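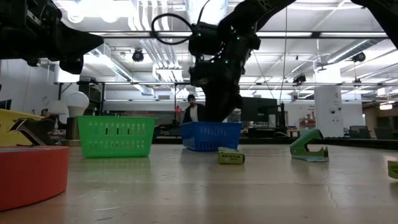
Call for participants: sorting small stationery into baskets

Reference: Grenaline 4
Posted: Feb 7, 2019
Type: paid participation, single session
Contact: Serena Sorrentino

Summary

Prirkwood is recruiting adults to take part in a study of how people sort, group and put away small desk items. Participants will work with everyday stationery and plastic baskets at a table. The study forms part of Grenaline, a programme of work on storage for shared offices, craft rooms and school supply cupboards. Grenaline is run by Prirkwood together with the basket maker Sovutero.

We have 75 places. No previous experience of any kind is required. People who sort stock for a living are welcome, as are people whose own desk drawers are in a poor state.

Background

Slotted plastic baskets are widely used for small items. They are cheap, they stack, and the contents can be partly seen through the sides. They also have known faults. Pens and thin tools work their way into the slots. Small cartons tip over once the basket is half empty. Rolls of tape take up more floor area in a basket than their owners expect, and are often left on the table for that reason.

Most published advice on desk storage deals with where the finished item should be. Very little deals with the order in which people pick things up, which basket they choose when two of the same pattern differ only in colour, and what they do with an item that fits neither group. The study is concerned with these three points.

An earlier round, Grenaline 3, used drawers with fixed dividers. The dividers settled most of the decisions before the participant had made any, and the results were of limited use. The present round uses open baskets for this reason. The report on Grenaline 3 can be requested from the contact named at the top of this page.

What you will be asked to do

You will be seated or standing at a wooden table, as you prefer. A mixed set of items will be laid out before you arrive. The set changes from one session to the next and is drawn from a store of 749 pieces, all of them ordinary stationery, packaging or small workshop goods. Typical pieces are rolls of tape, small printed cartons, staple removers, clips, rulers, labels, short lengths of wire and small electronic parts.

The session has four parts.

Part 1. Free sorting. You place the items in the baskets in any way you think sensible. You may leave items on the table. You will be told neither the purpose of the baskets nor the number of groups expected.

Part 2. Sorting to a rule. You are given a written rule, such as "paper goods in one basket, metal goods in the other", and apply it. Some items will not fit the rule cleanly. Decide for yourself and carry on.

Part 3. Retrieval. The member of staff names an item and you take it out of the basket. You then put it back. This part is repeated with the baskets in different positions on the table.

Part 4. Short interview. You are asked why certain items ended up where they did. There are no wrong answers, and you may say that you had no reason.

Parts 1 to 3 are untimed. You may stop for a break between any two parts. Please do not clear the table at the end of Part 3 – the final layout is recorded before the items go back to the store.

Items used in the sessions

All items are in normal, used condition. Baskets are rigid plastic with slotted sides and have been checked for sharp edges. Tape is supplied on the roll with the free end stuck down. Staple removers have pointed jaws and should be picked up by the body. Circuit boards are unpowered and are included because they turn up in real drawers and few people have a settled place for them.

You may handle every item in the set. You should not open sealed cartons, peel tape from the roll or bend wire. If something breaks, leave it where it is and tell the member of staff. You will not be charged for it.

The table is wiped down between sessions. If you have a known skin reaction to adhesives, rubber or nickel, state this on the form and the relevant items will be left out of your set.

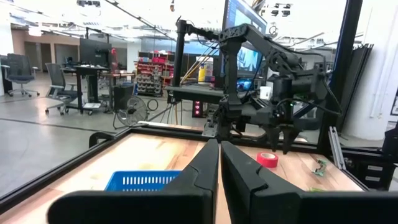
Ferdinand Plattner, after his session in the last round, wrote that he had spent far longer on the tape than on anything else: "I put it in with the clips, took it out, put it in again, and finally left it on the table. I would have liked a third place for things I use every day." His remark led to a change in procedure. In the present round, participants may mark off part of the table as a storage place in its own right, using a sheet of card supplied for the purpose. Items left on the card are recorded as put away. Items left elsewhere are recorded as not put away.

Who can take part

You may apply if you:

are aged 18 or over
can read a short written instruction in English
can pick up and put down small objects with one or both hands
have not taken part in Grenaline 3

We are interested in hearing from left-handed people, who were under-represented in the last round. We are also interested in people with reduced grip or limited reach. The table height is fixed, but seating can be adjusted and the items can be laid out nearer the front edge on request. Colour-blind applicants are eligible. Please note the type of colour blindness on the form if you know it, as basket colour is one of the things being compared.

Employees of Sovutero and members of their households cannot take part.

Time and payment

A session takes 75 minutes, including the interview. Payment is £30, made by bank transfer after the session. Local bus and train fares are repaid on production of a ticket. Parking is not repaid.

Participants who stop early are paid in full, provided that Part 1 has been completed. Participants who stop before the end of Part 1 are paid half. Sessions called off by us at less than a day's notice are paid in full and may be rebooked.

Clothing and personal effects

Wear what you would normally wear at a desk. The room is on the cool side and coats may be kept on, but loose cuffs should be turned back so that they do not catch on the baskets. Bags go on the shelf by the door. Food is not allowed at the table. Water is available in the corridor.

Please leave your own pens, keys and telephone in your bag. In the last round several personal items were sorted along with the set, and one key ring travelled to the store and back before it was missed.

Records and privacy

We record the position of each item at the end of Parts 1 and 2, the order in which items are moved, and your interview answers. Sessions are recorded on video for this purpose. The interview is typed up and the sound file is then deleted. Your name is held separately from these records and is used only for booking and payment. You may withdraw your records at any time before the analysis starts in September, and you do not have to give a reason.

Results will be published as group figures. Remarks from the interview may be quoted. You will be asked whether you wish to be quoted by name, quoted without a name, or not quoted at all.

How to apply

Send a short message to Serena Sorrentino at the Prirkwood front desk, giving the following:

your name and a telephone number
your age band (18 to 30, 31 to 50, over 50)
the hand you write with
any skin reaction, reach or seating requirement
the times of day at which you are free

Quote the reference Grenaline 4. You do not need to send a CV or a covering letter. Applications made through a third party are not accepted, although a friend or carer may help you fill in the details.

Places are offered in the order in which complete messages arrive, subject to a balance of age bands. A message without the writing hand or the age band counts as incomplete and will be returned. Once a place has been offered, you have four days in which to accept it. After that it passes to the next applicant.

Common queries

Can two people attend together? Two people may travel together and book consecutive sessions, but each session is carried out alone. A chair is provided outside the room for anyone waiting.

Can I see the items beforehand? No. The set is covered until the start of Part 1.

Can I keep a basket? Baskets remain in use until the end of the round. Those left over will be offered to participants afterwards, and the form has a line on which to state your interest. Colour cannot be reserved.

Will I be told how I did? No score is produced. A copy of the final report is sent to everyone who asks for one at the interview.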